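Chapter 6
Power Where You Need It: Outlets, Strips, and Small Storage

In this chapter you will learn
How to plan the outlets in a room before the furniture goes in
How to choose and place a power strip
How cords should and should not be held to a wall
How to store the small items that collect near an outlet

Heino Hunt rented a room in June with one outlet on the wall by the door. By the end of the month he was using it for a lamp, a phone charger, a fan, and a radio. He had bought a power strip, hung it on the wall, and taped the cords down on either side of it. Under the strip he kept a tin of small things that had no other home. When his landlord, Ona Grīnberga, came to look at a window latch, she asked him to take the tape off and do the job again.

Most people have lived in a room like this. Older buildings were wired for fewer appliances than we now own, and the outlets are often in the wrong place. The usual answer is a strip, an adapter, and whatever is in the drawer to hold the cords up. Black electrical tape is a common choice. It is cheap and sticks well at first, but it is made for wrapping wires and has little grip on paint. In a warm room the glue softens and creeps, and the strip of tape slides or lifts at the ends. When it is pulled off it can leave a dark line or bring paint with it. 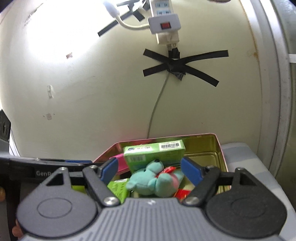 Cords need some slack. A cord pulled tight puts strain on the plug, and a plug under strain works its way out until part of the metal shows. Leave a loose curve between the plug and the first place where the cord is fixed. Use clips made for the thickness of the cord, and set them so that the cord can slide a little. Do not staple through a cord or fasten it where a door will close on it.

A power strip that is going to hang should have slots in the back made for the purpose. The screws go into the wall at the spacing given in the instructions. Tape alone will not carry the weight of a strip with several plugs in it. The switch should be easy to reach without moving anything, and adapters should sit flat without covering their neighbors.

The space under the strip matters too. Small items gather near outlets: spare plugs, batteries, pins, keys, coins. A box with a lid is a good place for most of them, but a metal box should stand well clear of any plug, and loose batteries belong in their own case. Sort the box when it is full. Anything you cannot name can go into an envelope with the date on it, such as 08/08/2018, and be thrown out after a year if no use has been found for it.

Section 6.1 begins with a floor plan. You will need a pencil, a tape measure, and a list of everything in the room that plugs in.

Words to know: adapter, cord clip, outlet, power strip, slack, strain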